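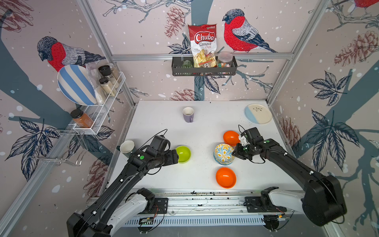 August 21, 2021

Rain until lunch, so I stayed in and dealt with the dishes. I am trying to get the mismatched ones down to what we use before the move to Sturley. The patterned bowls stay, all of them. I like the yellow and blue flowers and they stack well. The orange ones don't really go with anything but they are the right size for oatmeal, so they stay too. The lime-green bowl I could give up. I said the same in June and still have it.

Kept the lavender mug. Kept the plate with the leaf on it - it came from the shop in Zakomberg that closed, and I don't have another like it.

The wire basket shelf has turned into the snack shelf. Cassava chips, the candies in their tub, the green jar. I meant it for spices. I will sort that out after the move, or leave it.

The birds on the wallpaper are what I will miss. I looked up the same paper and a roll costs more than I want to pay, and I would need 8 of them. The red-breasted one is still my favorite.

Walked down to Bae for bread at four. They were out of rye. Bought 2 white rolls and ate one on the way back. Need to wipe the table before bed - bits all along the front edge again.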